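Worktop (appliance)

In household appliances, the worktop or top panel is the flat upper surface that closes the cabinet of a machine such as a washer, dryer, dishwasher or chest freezer. It keeps dust and spills out of the interior, stiffens the cabinet, and in many homes doubles as a shelf or folding surface.

Materials

Most top panels are made from coated steel or from particleboard covered with a hard plastic film. Steel panels are usually finished in porcelain enamel or baked powder paint. Enamel resists scratching and bleach but chips when struck. Powder paint is cheaper and more flexible, and it marks more easily. White is the most common color, followed by gray and black.

Attachment

On freestanding machines the panel is held by two or more screws at the back and slides rearward for removal. Older top-loading washers often used spring clips under the front edge instead. The Prornberg 326, a compact dryer, has a panel hinged at the rear so that the drum belt can be reached without taking off the cabinet sides. Built-in models are commonly sold with a removable top so they fit under a kitchen counter.

Wear and surface marks

Light-colored panels show use sooner than dark ones. Typical marks include fine scratches from baskets and bottles, dull scuffs, and small dark specks, which may be lint, detergent residue, or pinholes in the coating. Loose specks wipe away with a damp cloth. Rust under the coating has to be sanded back and touched up with appliance paint.
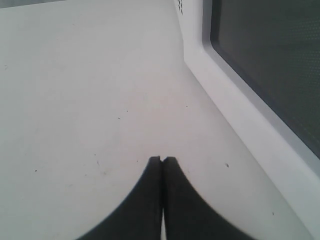 White surface with small dark specks and faint scratches. A light gray raised border with ventilation holes is at right.

Ventilation

Some cabinets have a row or cluster of small holes near the edge of the panel or in the border next to it. These let warm air escape from the controls or motor. Objects stored on the machine should be kept clear of the openings.

Cleaning

Mild dish soap and warm water are suitable for both enamel and paint. Scouring powder leaves a haze that holds dirt.

See also: Control panel, Kickplate, Laundry room

Last edited 24 November 2019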